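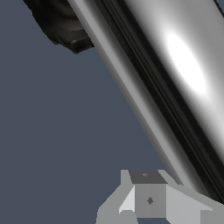

**17 September 2023**

Second read of the fourth grade writing samples is finished and I'm so pleased with how much it told us that I'm writing this up before I even clear the table. Sorry in advance for the length!

Where we stand: the full set from the Prirnstead schools is 2,031 papers, all from the spring writing task, all scanned, all with one score on them. Of those we pulled 132 for a blind second read. The second readers saw the paper and the rubric and nothing else (no first score, no school, no teacher code). Scores are on the usual 1 to 4 scale, whole numbers only.

Result: 34 papers got a different score the second time. Only 2 of those were off by more than one point. The other 98 matched exactly.

I had braced for worse. We changed the rubric wording over the winter and did one short training, and plenty of readers were scoring this kind of task for the first time.

**The two big misses**

Pulled both and read them aloud with the rubric next to me.

First one is a scanning problem. The student wrote on the back of the page and the back scanned as a separate file, so the first reader scored half a story. It got a 1. The second reader had both sides and gave it a 3. I'd give it a 3 too, it's a lovely piece about a grandfather teaching the writer to bait a hook, and the ending is all on the back. Score corrected in the sheet, old score kept in the notes column.

That one worries me more than all the rest together, to be fair. If one back page went astray in the sample, there are more in the full set. See the to-do list.

Second one is a real disagreement. The paper is long, very fluent, full of dialogue, and it doesn't answer the prompt. The prompt asks for a time you changed your mind. The student wrote a terrific adventure in which no mind is changed at any point. First reader 4, second reader 2. The rubric says "responds to the prompt" at level 3 and above and then never says what to do when everything else is strong. So both readers can point to a line that backs them up. I love this paper for that. It should go in the training packet, with the student's permission slip checked first.

**The one-point ones**

Sorted these by which pair of scores was involved, and they pile up in one place: the line between 2 and 3. There are a few between 3 and 4, and hardly anything between 1 and 2. Readers know a 1 when they see it.

So what is going on at 2/3? I laid the papers out in two rows (2 then 3, and 3 then 2) and read through the lot. My notes as I went:

- Spelling. The rubric tells readers to score spelling only where it gets in the way of meaning. Reading these back to back, I think some people are docking for it anyway. Papers with brave spelling of big words came out lower than tidy papers that say very little. "Enormis" and "dissapointed" in the same sentence, and I knew exactly what the kid meant.
- "Some detail" against "enough detail." This is the whole difference between a 2 and a 3 in the detail row. I tried to write down what I thought "enough" meant and wrote three versions, each one crossed out. If I can't do it, why would a reader at the end of a long stack?
- Short papers. There's a handful that are brief and really quite complete. Second readers were kinder to these. Could be chance, could be that they were less tired. Don't build anything on it yet.
- Handwriting. Didn't find what I expected to. The messy ones were split both ways.

The spelling thing is fixable with better sample papers. The "enough detail" thing needs the rubric language itself changed, and I'd like to see us try it before the October read.

**By school**

I know people will ask, so: I looked, and I don't want it quoted. The sample was drawn across the whole set and was never meant to hold up school by school. Divatden and Pretow both sent big stacks so they both show up a lot among the mismatches, as you'd expect. A small school can have no mismatches at all simply by having hardly any papers in the sample.

What I will say is that the Pretow papers were a joy to handle. They came in with the front and back clipped together and the student number on both sides, every single one. I want to copy whatever their office did and send it to everybody. Divatden's stack was the one with the loose back pages, but they were also the first to turn theirs in and they did it in the middle of state testing, so no complaints from me.

**A thing I tried with the sheet**

Up to now we've been reporting plain percent agreement. It's easy to explain to parents and board members and I'd like to keep it as the front number. But most papers in the full set got a 2 or a 3, so two readers guessing in the middle all day would still agree a fair bit. I added a tab that works out how much agreement you'd get from chance alone, given how often each score is used, and then how far above that we landed. The comparison came out clearly on our side. Not perfect, very much alive!

The tab is called Väisänen, after the template I borrowed the layout from. Please don't rename it, the formulas on the summary tab point to it by name and I only found that out by renaming it.

If you open it: yellow cells are typed in by hand, everything else calculates. Blank second scores have to stay blank. A zero counts as a score and wrecks the table (did that too).

**What I got wrong along the way**

Writing these down so the next person doesn't repeat them.

I drew the sample from the sheet after it had been sorted by score. I caught it because the first handful of papers were all 1s. Re-shuffled, drew again, threw out the first list. The list in the binder is the good one. If you come across one with a coffee ring on it, that's the bad one, recycle it.

I also gave the second readers the old rubric for a short stretch in the morning. The two versions differ only in the conventions row, but I had those papers re-read in the afternoon with the right one, and the afternoon scores are what's in the sheet. The morning scores are in the binder behind the blue divider if anyone wants to compare. I think there's a nice little side study in that, how much did the new wording move people? Too few papers to say, fun to look at.

And I should have numbered the second readers' packets. Two of them got swapped at lunch. No harm done, the papers themselves are numbered, but it cost us time matching them back up.

**Draft wording for the detail row**

Putting this here so it doesn't live on a sticky note. Comments welcome, scribble in the margin.

> Level 2: The writer names what happened. A reader would have to ask questions to picture it.
>
> Level 3: The writer names what happened and adds details that help a reader picture at least the most important part.

What I like is that the reader can do something with it: find the most important part, ask whether you can picture it. I tried it on the mismatched papers from the 2/3 pile, covering up the scores first, and I found myself deciding much faster. One person, same afternoon, papers I'd already read, so it proves nothing. But I got excited anyway.

Worry: "most important part" could punish a paper where the student spreads the detail around evenly. The fishing paper does that. It still came out a 3 for me under the draft wording, though I had to think.

**To do**

- [ ] Search the full set for stray back pages. Start with files that have no student number on the first line. Every one we find gets a fresh read of the whole paper, front and back.
- [ ] Ask the Pretow office for their turn-in steps, and ask if we may share them.
- [ ] Permission check on the adventure paper and the fishing paper.
- [ ] Pick new sample papers for 2 and 3. At least one with wild spelling and strong ideas, scored high, with a note saying why.
- [ ] Decide on a rule for off-prompt papers. My vote is a cap at 2 in the ideas row and score the other rows as usual. Open to being talked out of it.
- [ ] Try the draft detail wording with readers who haven't seen these papers.
- [ ] Number the packets!!
- [x] Correct the half-scanned paper in the main sheet.
- [x] Lock the Väisänen tab.

Papers are back in the gray cabinet, second drawer, in number order. The mismatches are in their own folder at the front with both score slips clipped on, please keep the slips with the papers. I left the fishing story on top. Read the back.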